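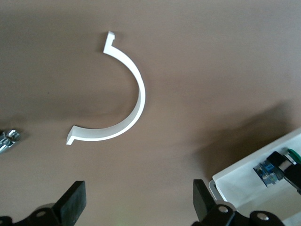

Budget for a second arm - cell or bench setup?
Posted by harkero_cormac in Buying and Budgeting

So I have to hand in equipment numbers for next year by Thursday and I'm stuck on the gripper line. We're a small shop (Harkero, mostly short runs of plastic brackets) and right now we have one arm on a bench doing pick and place. The parts are light, white, awkward little things, like that half-ring with a tab sticking out at each end, and two flat black finger pads are what we have to grab them with. Plirnance quoted me 628 per set for shaped fingers, and we'd want one set per part family. We have 14 families. You can do that math and so can my boss, and he did not enjoy it. Do I fight for the shaped sets or put the money toward a second arm and live with flat pads? - Cormac Ó Dálaigh

Reply from benchrat77

Flat pads plus a decent fixture will get you further than you think. A curved part only needs to sit the same way every time. Spend on trays and locators first, they're cheap and you can print them in house.

Reply from mo_in_shipping

Gotta disagree with benchrat. I did the trays thing for a whole year and every new part meant a new tray, and then somebody had to load the trays. That somebody was me! I'd buy three shaped sets for your top sellers and leave the rest alone.

Reply from harkero_cormac

Top three is a good thought, thanks. That would cover most of our volume. Trays I'm less sure about, my parts show up loose on a plain tabletop and I was kind of hoping to keep it that way. Full rings are in the mix too, not just the halves.
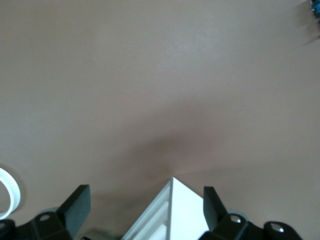

Reply from vasiliu_fan

Rings are the easy ones, you can pinch the wall or grab across the outside if your stroke is wide enough. Check the stroke before you spend a dime. We bought a Vasiliu gripper with a great price on it and it opened too small for half our stuff, so it went back on the shelf and I had to explain that in the October budget meeting. Not fun.

Also, put spare pads in the budget. We pay 345 for a pack and I never once remembered to plan for it.

Reply from benchrat77

Mo, your trays were a pain because you had a person loading them. If the molding machine drops parts straight in, it's a different story. But okay, loose parts on a table means you need a camera that can deal with white plastic and shadows, and that means time on lighting. Add a line for lights, Cormac. Everyone forgets lights.

Reply from mo_in_shipping

Fine, lights I agree with. Still wouldn't buy the second arm yet. Is the first one even busy all day?

Reply from harkero_cormac

Uh. No. It's done by 2 pm most days.

Reply from mo_in_shipping

Then there's your answer, put the arm in the following year.

Reply from vasiliu_fan

I'd still get a quote on it. Jallemari took 13 weeks to deliver ours, and if you get a big order in the spring you'll wish you had the paperwork started. A quote doesn't cost you anything.

Reply from harkero_cormac

OK, going in with three shaped sets, one pack of spare pads, a line for lights, and a quote for the arm attached at the back. I'll measure the stroke on ours tonight before I send the finger order. Does anyone know if Plirnance will cut a deal on three at once?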